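Last updated: July

Chapter 13
Packing a Bag: What Goes In, and Why Advice Is So Often Wrong

Most printed advice on packing a bag is written by people who would like you to buy another bag. This chapter starts from a duller position. Before asking which bag is best, we ask what the one you own does well, and we treat claims made on labels as claims.

Start with the outside. Straps, seams and zips take the strain, yet shoppers tend to ask about pockets. Norbert Virág's survey for Stovulach put questions to 300 households, and few could say how their bag was stitched. I would not build much on a survey of that kind — people forget — but it fits what repairers tell us.

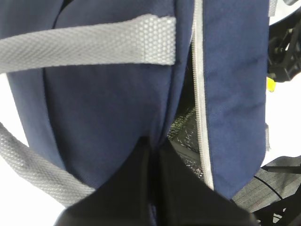 Figure 13.1 Grey webbing and a pale zip line on navy fabric.

Webbing that looks strong tells you little about the stitching that holds it. Pull gently at the join before you trust the strap.

Food brings a second set of claims. "Insulated" is a word that sells lunch bags, and a shiny lining is easily taken as proof. It is no such thing. A lining slows the passage of heat; how much it slows it depends on the filling behind it, on the zip being shut and on what was put inside. Réka Kocsis, in her Flimutbridge notes, gives 60 minutes as a fair test. Try it with your own lunch before believing her or me.

Rigid boxes with clip lids raise a plainer problem: a box has corners, and a soft bag has to stretch round them.
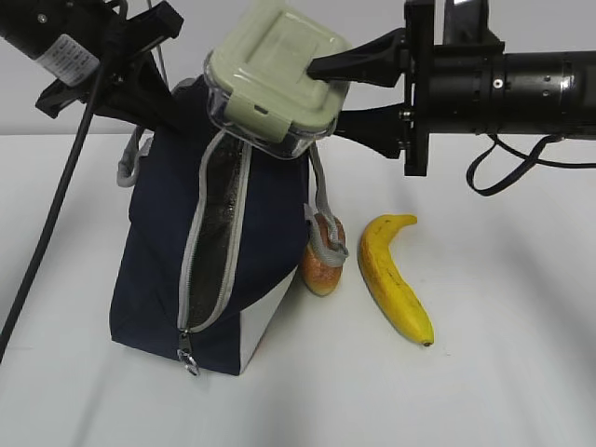

Should the heaviest box go in first?
Usually it should, so that it sits flat at the bottom and bread or fruit can lie on top without being crushed.

Section 13.1 takes up the order of packing and the cases where that rule fails.

Contact the editors | © Cimamach Textbooks | Back to top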